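Module 5: Comparing Grippers and Wrist Cameras
Course handout, Hillico Robotics Laboratory
Course tutor: Dae-han Cheon

Purpose of the session

Students will compare two sets of gripper fingers, the Kandel and the Ilie, and record how each performs when handling fine chain. The second part of the session concerns the placing of the wrist camera. Reports are marked on the quality of the record, and a poor result that is well documented will receive full credit.

Preparation

Read sections 1 to 3 of the Tellau controller guide before attending. Each pair of students will be given a bench slot of 32 minutes. The arms must be homed by a member of staff before the slot begins, and the emergency stop must remain within reach of one student at all times.

Procedure

Each pair completes 12 attempts with each set of fingers. An attempt begins with the gripper open above the work surface and ends when the chain has been hung or the operator has released it. A chain that slips from the fingers counts as a failed attempt — it may not be picked up again under the same number. Closing force should be left at the value set by staff for the first half of the attempts. It may be changed afterwards, provided that the new value is written down.

For the camera work, save one view from each wrist with the fingers fully open. Note how much of the view the fingers take up and whether both tips can be seen. A view in which a tip is hidden is of little use for thin objects, as the operator cannot judge the point of contact.

Recording results

Enter results on the sheet under the headings finger set, closing force, outcome and remarks. Last year's groups logged 272 attempts in total, and up to 12 of these had to be set aside for want of a closing force. Completed sheets are due by the end of August.

Wrist camera views
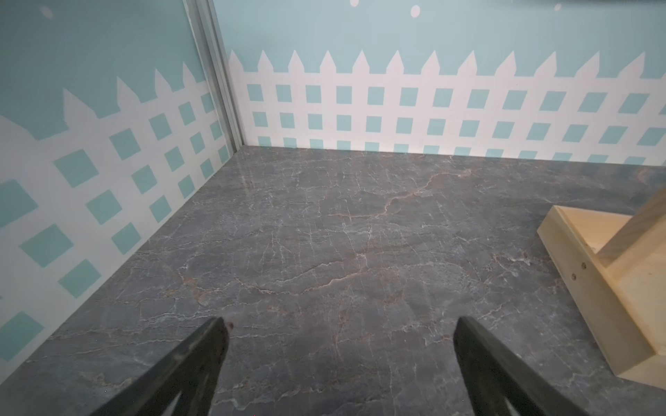
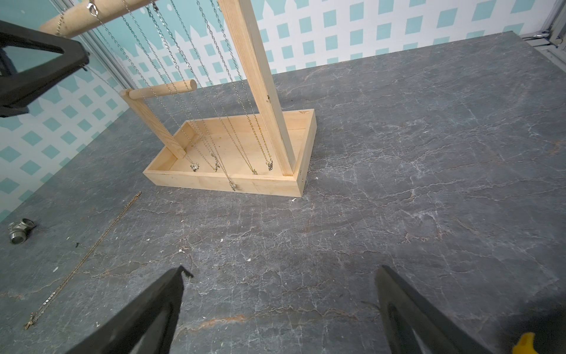
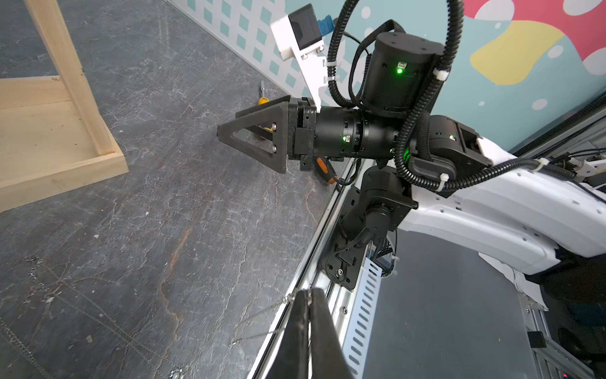
Figure 5. Views from wrist-mounted cameras at the bench. The last shows a second arm and its gripper.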